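Naltwood Recipe Cards – README

Hi, and thanks for opening this one first. This folder holds the typed-up versions of my grandmother's recipe cards, plus a good number that came from her neighbors on Naltwood Street. I'm Deepika Achari, I did most of the typing, and any mistakes you find are probably mine (the ones in the chutney section definitely are, I was tired).

What's in the folder

cards.csv – the main file, one row per card
ingredients.csv – one row per ingredient, linked by card_id
notes.txt – things written on the backs of cards, like phone numbers, a bus timetable and one very rude remark about a cousin's dal
units.txt – my best guesses at what "a small tin" means

There are almost 2,000 ingredient rows. The cards go back a long way and they're in at least three people's handwriting, so please don't expect them to agree with each other. My grandmother spelled cardamom four different ways and I kept all four in the column called as_written. The column called ingredient has the tidy spelling, so use that one if you're sorting or searching.

How the typing went

I started in June with the box marked "sweets" and thought I'd be finished in a couple of weekends. Ha! Hema Rajan took over the pickles when I ran out of steam, and Anil Pillai read the Malayalam cards out loud to me over the phone while I typed like mad. We checked each other's work by swapping boxes. If two of us couldn't agree on a word, it went in with a question mark after it, and those question marks are still there if you'd like to have a go.
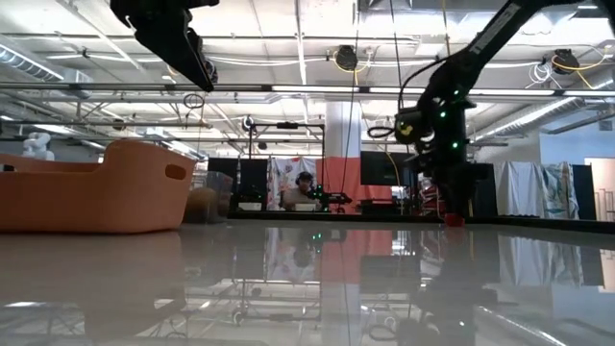
Amounts were the hardest part by far. Plenty of cards just say "enough flour" or "salt as for yesterday," and I didn't want to make numbers up, so the amount column is blank for those and the original words are in amount_text. Where a card gives a cup, I've left it as a cup. I measured my grandmother's cup and it holds a bit less than a store-bought one, so if your halwa comes out stiff, try a splash more milk.

Oven temperatures are only there for 28 cards. Everything else was cooked on a stove or in a pressure cooker, and timing is often given in whistles. I've kept the whistles! They have their own column and it's a whole number, except for card 70, where she wrote "two and a half" and I can't ask her now.

Known problems

Cards 14 and 15 are the same lemon rice recipe with different amounts of chili. I kept both.
The date column is mostly empty. She hardly ever dated anything.
"Curry leaves" and "curry leaf" are still separate in a few rows. I keep meaning to fix that.
Some of the fish names are local and I'm not sure of the English for them, so they're left alone.

Using it

Cook from it, print it, share it with your aunties. If you put a recipe in a book or on a website, please mention the Naltwood cards and leave the cook's name on it where there is one. A few families asked me to keep their cards private and those aren't in the folder at all, so gaps in the card numbers are fine and you don't need to report them.

Corrections are very welcome – send me the card_id and what you think it should say. Next up is the big tin of festival recipes, once Hema has finished sorting out which ones are shopping lists.

Last updated Wednesday, December 7, 2022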